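About Brollia

Home | About us | Workshop hours | Joining | Build notes | Contact

Who we are

Brollia is a shared workshop for people who build robots and other automatic things at home and need more room, more tools or more company to do it. We rent the ground floor of a former upholstery works. There are 14 benches, a small machine room, a shelf of soldering irons and a kitchen that is also used for meetings.

We started in a garage, with a drill press and one robot arm that two of the founding members had been trying to repair. When the garage roof began to leak in January we moved the arm indoors, and by the end of that winter we had signed the lease on the present building. The company is limited by guarantee, which means there are no shareholders and any money left at the end of the year goes back into the workshop.

What we do

Most of our members have a project of their own. They come in the evening, work on it and go home. Current projects on the benches include a curtain motor, a seed sorter, a camera slider and a chess board that moves its own pieces. We don't ask for progress reports and we don't mind if something takes years.

Alongside these we keep one shared project going at any time, open to every member. The present one is called Plekon. It is a small tabletop arm with a two-finger gripper, meant to be built from parts that a person can print, cut or order without a trade account. The aim is an arm that can do light kitchen and sorting jobs on an ordinary table and that its owner can mend.

The arm itself was the easy part. We have spent far longer on the gripper, mainly on the finger pads. Smooth fingers let thin handles turn, and very soft pads wear away at the edges, so the current version has rough pads along the inner top edges of both fingers. We are on the fourth shape of finger. Older sets are kept in a drawer in the machine room and may be borrowed for comparison.

For testing we use cheap household things, mostly plastic spoons, dishes and small coloured blocks. A spoon is a useful test piece. The handle is narrow, the weight is all at one end, and anything put in the bowl shows up a bad grip straight away. 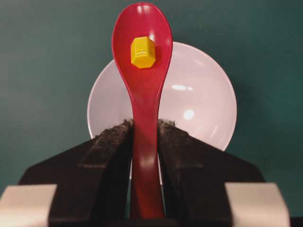
Plekon gripper with spoon and yellow block, seen from the wrist camera.

The wrist camera looks along the fingers, so whoever is at the keyboard sees the object and both pads together. We save the pictures from each session along with the settings used. The archive now holds 2848 of them, sorted by finger version, and members can copy whatever they want for their own work. The drawings, the parts list and the control code are also free to members and to anyone who writes to ask.

The arm bench

The arm bench is at the far end of the main room, behind the yellow line. Up to 4 people can use it at once. It has its own power switch, and this must be off before anyone reaches over the line. The stop button is on the left-hand side of the bench. New users are shown both before their first session and sign the book afterwards.

Please put test pieces back in the tub. If you change the finger pads, write the material and the glue on the card.

Teaching

We run an introductory course called Prudeo, in 6 evening sessions. It covers reading a simple circuit, driving a motor, printing a part that fits another part, and making a gripper close on something and let go again. No experience is needed. We lend the tools and the laptops, and the course fee includes a kit of parts to take home. Class sizes are small and places usually go to the waiting list first.

We also visit schools when asked, within a reasonable distance. Schools pay our travel and nothing else.

Our sister workshop

We share designs with Conceição, a workshop of much the same size, which is building its own copy of the Plekon arm. They use a different motor in the shoulder, and their notes on wiring were better than ours, so we have adopted them. Members of either workshop can use a bench at the other without paying a visitor fee.

How we are paid for

Membership fees cover the rent, heating and insurance. Courses pay for new tools. We accept gifts of equipment if it works or can be made to work, but please write before bringing anything heavy.

Visiting

The workshop is open to visitors on the first evening of each month, from 7 pm. Ring the lower bell. The entrance is level and the main room is all on one floor, but the machine room is down two steps.

Membership questions are answered by email, normally within the week.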